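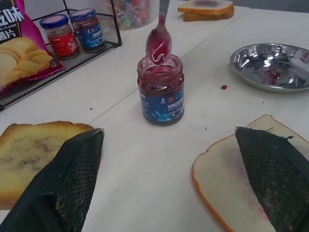 Spoon, jar and bread as the gripper sees them, in the jam task at the Drerko lab.

Kamran Mohmand has thought about jam more than most people would care to, and when you get him going on the subject (it doesn't take much) he talks about it the way a sailor talks about weather. It sticks, it slides, it hangs off the back of a spoon for a good long while and then lets go all at once. "You can write down the physics of a wooden block," he told me over a very large mug of tea. "I wouldn't know where to start with a spoonful of jam."

So he and his colleagues at Drerko didn't start there. Their method, which they call Pimex, begins with people steering the two arms by hand through the whole business of spreading jam on bread, over and over, while the system records what the cameras see and how every joint moves. There are close to 3000 of those recordings now, collected since November, and a good many of them are messy. For years the habit in the lab was to throw the messy ones out, the ones with smears where no smear should be, and train only on the pretty runs. Mohmand kept them in, and then he did one more thing, and I think it's the clever part.

Each recording is chopped into short stretches, and each stretch is scored by how much closer it brought the bread to being done. A run that went wrong in the middle but was rescued at the end has a low patch and then a lovely high one, and the rescue is exactly what the robot needs to learn from! The earlier system, Arain, gave the whole run a single grade, so all that good recovering got buried under one bad mark. 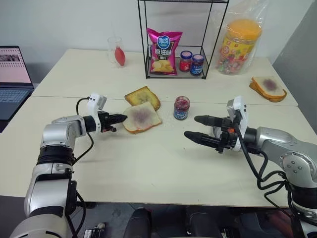 The test itself is simple enough to explain to a child. Open jar, spoon, a slice of bread, and the finished slice has to be covered well enough that a person who didn't watch the run would call it spread. Out of 159 tries Pimex managed 131, on bread both plain and toasted, and it took its time over most of them. The failures bother Mohmand far more than the successes please him, and he has a long list. The worst of them come when the spoon turns a little in the grip and the arm carries on as though it hadn't.

A second group, at Clirnero, is now trying the same scoring idea on folding towels, and they've asked for his notes. He was still tidying them up when I left, with crumbs on his sleeve.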